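Workshop notebook, Grenbridge back room
October 7, 2024

Spent most of today on the hat stands again, so this is going to be long and a bit all over the place. Hacer, if you're reading this to find the bending notes, they're further down, after the part about paint.

First thing: the small stand tips. I had a feeling it would! I set a baseball cap on it and gave the table a good bump with my hip (scientific method, I know) and over it went, bill first. The bill is what does it. A beanie or a bucket hat sits fine because the weight goes down the middle, but a cap wants to lean wherever the bill is pointing. Turning it so the bill lines up with the crossbar helped a little. Turning it the other way made it worse. I did each one 11 times and wrote the falls in pencil on the back of the Fekley invoice, so please don't throw that out.

The fix I keep coming back to is a bigger ring. Bending wire that size without a flat spot where the ends meet is the annoying part, and my last try had one you could feel with a thumb and see from across the room. Hacer Avcı says to leave both ends long, overbend them, and trim after, and I think she's right, but I've been stingy with the wire. We've got plenty. I should stop being stingy.

Bending notes, for whoever does the next batch:
Mark the joint before bending. I forgot twice.
Go slower over the last quarter of the circle.
Check it flat on the table, press all the way around with one finger, and listen for the click. If it clicks it's rocking.
Crossbar goes in after the ring is flat. Never before. I spent half of July finding that out.

Paint. I like the yellow a lot more than I expected to. Condori wanted everything in black for their shop, and then they saw a yellow one on our shelf and now they're wavering, which is fun for me and less fun for whoever already masked the black ones. The yellow does scratch if you drag it. Pick the stands up to move them, please, even if it's only a few inches. I'd still like to try a clear coat on one and leave it on the counter for a month where people can be rude to it.

Other idea, from lunch: little rubber feet under the ring. They'd stop it sliding on a smooth table, and they might save the tabletop too. The downside is that they'd lift the ring, and I like how flat it sits. Could go either way. Fluda sells a stick-on kind in sheets of 30 and I put one sheet on the order. If they peel off in a week we've lost next to no money.

I also tried the blue cap on a stand with the post a bit shorter, and I think that's the nicest looking of the lot. The brim sits low and it doesn't look like it's up on a pole. It won't work for anything with a wide brim, so maybe two post heights and we let people choose? I need to ask Condori which hats they really put out. They told me once and I wrote it on a piece of tape that's now on a box somewhere.

Left to do:
cut wire for the bigger ring, with long ends this time
bump test with the cap again, same hip
find the tape
email Condori about yellow
put the good pliers back on the hook (me, I took them)

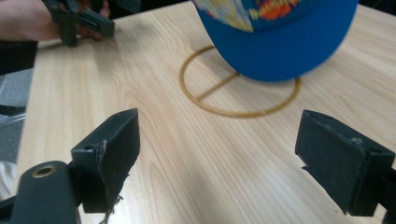 Page last changed October 7, 2024, by Hacer Avcı

Blue cap and yellow ring on the wood table. I still haven't decided about the feet. Looking at how low the ring lies there, I'm leaning toward leaving them off the small stand and only trying them on the big one. Will pick this up once the wire's cut.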